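How a Board Game Gets Made

Every board game you have played started with one person and an idea. Getting from the idea to a box in a store usually takes a long time, often 2 or 3 years. Most of the work is playing the game over and over and changing the parts that don't work.

We will follow one game, Bekska, to see how it happened. Bekska is a game about ferry captains who carry goats between islands. It was designed by Wyn Nicholas and published by a small company called Mikiven.

The idea

Some designers start with a story. They might want to make a game about a castle, or about ants. Other designers start with a rule, such as "you can see everyone's cards except your own." The story comes later.

Wyn Nicholas started with a rule. Players would share one boat, and the person steering would change every turn. At first there were no goats in it at all. The cargo was barrels, and before that it was just colored cubes.

The prototype

A prototype is a first version of something, made so you can try it out. Game prototypes are mostly ugly. They are made of paper, tape, buttons, and pieces taken from other games. Designers write on the cards in pencil because they know they will be erasing a lot.

The first Bekska prototype had a board drawn on the back of a calendar page for January. The ferry was an eraser.

Playtesting

Playtesting means playing a game to find out what is wrong with it. Designers often begin by playing alone, taking the turns of all the players themselves. Then they ask family and friends, and after that people they don't know. Strangers are useful because they have no reason to be polite.

A good playtester tells the designer things like these:
When was I bored?
Which rule did I forget?
Did I think I could still win near the end?

The designer writes the answers down and tries not to argue. In early games of Bekska, the player who went first nearly always won. Wyn fixed it by giving the last player an extra goat at the start. Then the last player nearly always won, so the goat became half a load of hay — and that was close enough to fair.

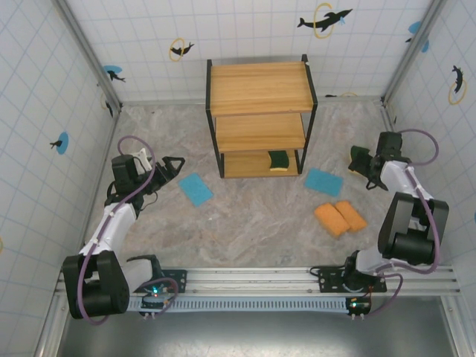 Writing the rules

When you teach a friend a game, you can answer questions. A rulebook can't do that. It has to explain everything in the right order, using the same word for the same thing each time. If a piece is called a "token" on one page and a "marker" on the next, readers will look for two different pieces.

Venla Rissanen edited the rules for Bekska. She gave them to groups who had never seen the game and watched without speaking while they tried to play. When a group got stuck, she marked the sentence and wrote it again.

Art and pieces

The artist usually begins when the rules have mostly stopped changing. Kauko Honkanen painted the islands and the 80 cards in Bekska. Pictures on cards have a job to do. You need to tell them apart from across the table, and color alone is not enough, as some people can't see the difference between red and green. For that reason each island has its own shape as well.

Printing

The publisher sends the finished files to a factory. Cards are printed on big sheets and cut apart. Boards are made by gluing printed paper onto thick cardboard. The factory sends back a sample copy, and the publisher checks it for mistakes before the rest are made. The first printing of Bekska was 1569 copies.

Words to know

Designer: the person who invents how a game works.
Prototype: an early version used for testing.
Playtester: someone who plays an unfinished game and says what they think.
Publisher: the company that pays for a game to be made and sells it.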